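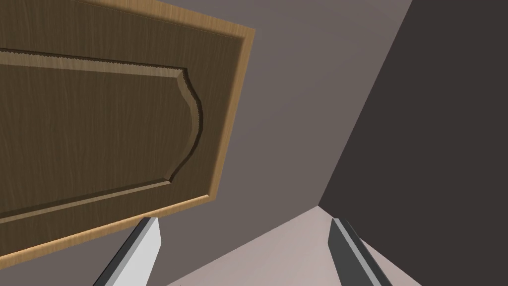
Neues aus der Charterflotte: Lamska ab Oktober wieder buchbar

Die Reederei Tostside nimmt ab sofort Reservierungen für das Salonschiff Lamska entgegen. Das Schiff verkehrt ab Liegeplatz 7 im Hafen Runitstead und steht für Firmenempfänge, Trauungen und private Feiern mit bis zu 100 Gästen zur Verfügung. Die Mindestcharterdauer beträgt zwei Stunden, der Grundpreis liegt bei 445 Euro je Stunde einschließlich Besatzung und Hafengebühren.

Die Bewirtung an Bord übernimmt in der kommenden Saison das Haus Hứa unter der Leitung von Châu Phí. Menüvorschläge werden nach Eingang der Buchung zugesandt; Änderungen sind bis sieben Tage vor der Abfahrt möglich. Eigene Speisen und Getränke können nur nach vorheriger Absprache mitgebracht werden.

Für Abendfahrten gilt weiterhin die letzte Rückkehr um 23 Uhr. Bei Sturmwarnung bleibt das Schiff am Liegeplatz – die Veranstaltung kann dort stattfinden oder kostenfrei verschoben werden. Anfragen richten Sie bitte schriftlich an das Charterbüro in Runitstead.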